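Setting up the arch and tray

1. Lay the white sheet on the table and smooth it flat.

2. Stand the cream arch toward the back left, open side facing you.

3. Slide the clear tray under the arch so that part of it sticks out at the front. Its edges are hard to see against the white – run a finger along them to check the position.

Note: Balls may sit on top of the arch, on the sheet, or in front of the opening.

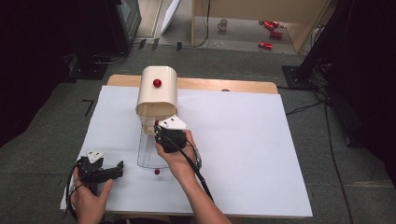

4. Check the arch before each round. If it rocks, lift it and set it down again – do not push it across the sheet.

Caution: Small balls. Keep away from children under 3.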